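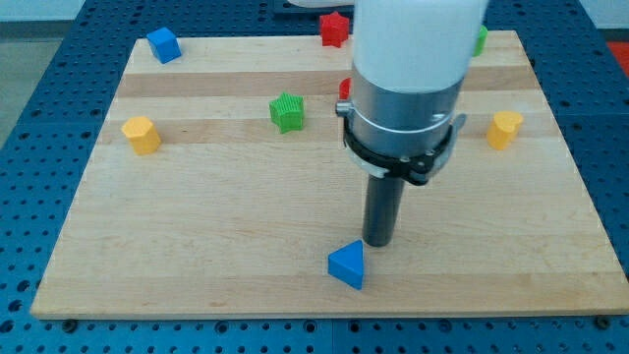 Fig. 4. Loose blocks on the board.

Section 3: Setting out the board and blocks

If you've come straight from unpacking, welcome! I wrote this part of the Plenby guide after setting up more of these boards than I care to remember, so it's the order I use myself. Skip around if you like, but do read the caution first.

CAUTION: The blocks go back in their bag when small children are in the room and you aren't.

1. Wipe the tabletop and let it dry. A perforated top like the blue one in Fig. 4 is fine to work on, just brush the crumbs out of the holes (a dry paintbrush does it).

2. Lay the board down flat, with one long edge toward you. The strips are pale maple-colored, and the grain varies a bit — mine has a darker band, and I always turn that to the far side so I know which way around I am.

3. Press down on each corner in turn. If the board rocks, slide it over a little and try again. Don't wedge paper under it. I did that for all of June and it drove me nuts.

4. Tip the blocks out gently and spread them with your hand. You want a finger's width of clear wood around every block, more if you have it.

5. Stand each shape on its flat base. In Fig. 4 the green star and the yellow pentagon are both sitting the way you want them, star or pentagon outline facing up. The blue triangle rests on one of its triangular faces, so it won't roll off anywhere. Cubes can go any way up, bless them.

6. Decide on your starting layout and leave it alone! Grethe Bech, who tested this section for me, likes the triangle nearest the front edge and the cube at the back left. I've copied her ever since.

NOTE: Blue comes in more than one shape, so sort by shape first and color second. I had it the other way around in the first draft and Siwan Humphreys sent it right back.

NOTE: For scratches in the maple, use 300 grit paper and then 600, always along the grain. Oil is covered in Section 5.

Spare blocks are ordered by shape and color, using the form at the back. The star is part 298.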